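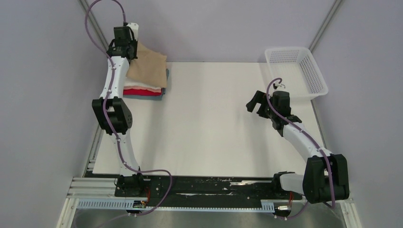
Folded clothes, tan on top, red near the bottom.

Walton Room, pre-concert safety check
Duo and small ensemble recordings, February

Stage floor: OK. Two old tape marks lifted and replaced.

Mic stands (10): Nine OK. Stand 4 slips at the boom clutch. Tagged, do not use for overheads.

Cable runs: Needs work. Stage left run crosses the walkway to the green room. Cover it with rubber ramp before doors.

Stage power: OK. Breaker 17 labeled wrong on the panel door, feeds the piano lamp and not the monitors. New label ordered.

Piano: Brake on rear caster does not hold. Chock it. Lid prop OK.

Percussion table: OK. Metal sheets and bowls must be tied or set back from the edge. Player works barefoot, so sweep twice.

Monitor level: Vocal wedge fed back at 3,000 Hz during line check. Cut made on the Trundolance desk and saved. Ear plugs at the door, box half full.

Hanging mics: OK. Safety wires on both. Yao bar clamp retightened.

Exits: Rear door OK. Side door sticks in cold weather, opens with a hard push. Reported to Clellau last season, still open. Not a pass.

Seating: 392 chairs set. Row F too close to the aisle, moved back.

Extinguishers: Both in date. The one by the booth was behind a bass case. Keep clear.

Result: Pass with repairs. Side door and cable ramp to be rechecked before the audience comes in.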